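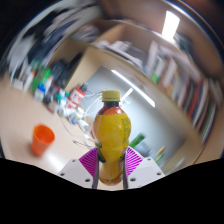
A drink bottle held at its waist by the hand-held gripper, with an orange cup standing on the table to the left.

Notes on the grip-width filter, 14 April 2024

Since the last entry I have been rewriting the part of Joreo that estimates how far the jaws are open. The estimate is taken from the striped pads behind the two jaws, and every later stage of the software depends upon it. When it is wrong by a few millimetres, the planner believes that the hand is empty and proposes to close it again.

The former method looked for each pad separately and accepted whichever match scored highest. This was adequate for plain boxes. It was less satisfactory with bottles whose labels are brightly coloured, and with any recording in which the hand moves quickly and the background smears. Of the 700 clips in our test set, 86 contained at least one jump in the estimated width that could not have been physically possible.

The revised method treats the pads as a pair. A candidate on the left is accepted only if a plausible partner is found on the right, and the width may change by no more than 2 millimetres between successive images. Where no pair is found, the previous value is kept and the entry is marked as uncertain. Niilo Pitkänen proposed the marking, and I am grateful to him, as I had intended to fill the gaps silently.

With this change in place, the number of clips containing a jump has fallen to four. Three of these involve a pad hidden behind the object. The fourth I have not yet been able to explain.

Bottles with a narrow waist remain a separate difficulty. The measured width is correct, but Hultivum, our grasp planner, still takes the widest part of the object as its reference and places the jaws too high. Birutė Uibo has begun work on a correction, which is expected in June. Until then the waist height must be entered by hand in the settings file.

The filter is now on the main branch. The older one may still be selected by name for the purpose of comparison.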